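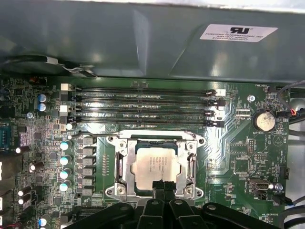 Doğukan Canpolat would like the word "donation" retired from the subject of old office computers. A machine handed over without a plan for its second life, he argues, is a disposal problem that has changed address. He has held this view since his first winter as coordinator of the Endberg Reuse Program, when 350 desktop computers arrived at the Husstead depot in a single delivery and the depot had shelf space for fewer than half of them.

The program collects retired office equipment from local employers and public bodies, prepares what can be used again, and places it with schools, adult learning centers, and households on the district register. It passed 2,000 placements in November. Mr. Canpolat and Nermin Yüksel, who manages placements, met with the newsletter at the Husstead depot to discuss the program's work and the changes planned to its intake rules.

Mr. Canpolat explained that the 2,000 figure covers only equipment that was still in use three months after delivery. Under the earlier method, every item leaving the depot was counted, and the total would have been considerably higher. "We had a good number and we did not trust it," he said. "A computer in a closet was being reported the same way as a computer on a desk."

Ms. Yüksel was asked to review the old records before the method changed. She telephoned recipients over one summer and found that the most common reason for a computer going unused had little to do with the computer. Households lacked a table to put it on, or a password had been lost, or the person who had asked for it had expected a laptop. "I had prepared a list of technical questions," she said. "By the second week I had stopped asking most of them."

Her findings led to the placement visit, now a fixed part of the program. A member of staff goes to the home or classroom before anything is assigned and asks what the machine will be used for, who will use it, and where it will stand. The visit takes half an hour. Some employers who give equipment have questioned the cost, and Mr. Canpolat acknowledged that it limits how many households can be reached in a season. He does not intend to shorten it.

Asked about data security, which is the first concern raised by most donors, he said that the program's procedure is stricter than many donors expect. Storage drives are removed at intake and logged against the donor's own inventory. Drives that are to be used again are erased and checked by a second technician, and all others are destroyed under contract by Fröhlich, with a certificate returned to the donor. Donors may also keep their drives. "We would prefer that they tell us beforehand," Mr. Canpolat said. "A pallet without drives is perfectly welcome, but it changes what we can promise, and to whom."

The question of parts occupied much of the conversation. Memory is often taken out of machines before they reach the depot, and replacing it is among the program's larger purchases. The budget for replacement parts this year is $1,240, a sum Ms. Yüksel described as modest. Where parts cannot be bought within it, two incomplete computers are made into one, and the remainder goes to materials recovery. She noted that older models from the same manufacturer can usually be combined in this way, while mixed deliveries are slower work.

Cesonetti, the largest employer to give equipment to the program, has agreed to send its retired machines in smaller lots through the year instead of one shipment at the close of its budget cycle. Mr. Canpolat regards this as the most useful change of the past two years and hopes that others will follow. Under the revised intake rules, donors will be asked to provide a list of models and a proposed date before delivery. Equipment brought without notice may be turned away.

Ms. Yüksel expects some objections. People who bring a computer to the depot have often kept it for years, she said, and they do not like to hear that it will be taken apart. She prefers to tell them at the counter. "They ask whether it will go to a child. Sometimes it will. Sometimes one piece of it will, and I say so."

The program will also begin lending monitors to adult learners for the length of a course. Applications will be handled through the district register, and the first loans are expected when the spring classes open. Mr. Canpolat said that the number available would depend on what arrives between now and then.

Last updated: November

Contact: Endberg Reuse Program, Husstead Depot | Copyright Endberg Reuse Program. All rights reserved. | Back to top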